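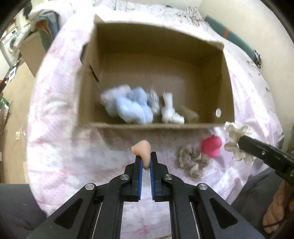

About Pluna

Home | About | Packing | Storage | Contact

Print this page | E-mail this page

Pluna packs and stores household goods for people who are moving, downsizing or clearing a relative's home. The company was started by Afshin Ahmadpour in a single rented unit in Sutonthorpe and now has a staff of 20.

Most of our work is the small stuff. Furniture is quick to load, but a closet shelf or a bathroom drawer can take a whole morning. We sort soft things and odd pieces into plain brown cardboard boxes, one room at a time, and we don't mix rooms in a box. Boxes that come back to us in good shape are used again, worn edges and all.

We work on whatever surface the home has. A bed or table gets a sheet over it first, and the box goes on top so that the packer isn't bending to the floor. Soft items are kept together. Hard items are wrapped — paper first, then plastic if the customer wants it.

Storage is at our Tveit building, which has 458 lockers on four floors. Customers can visit between 8 a.m. and 6 p.m. For long stays we use the Zendura label system, with a number on each box and a matching list for the customer.

Last year we packed 2,428 boxes. November was the busiest month.

To ask for a visit, call or stop by the Sutonthorpe office.

4 shares | 0 comments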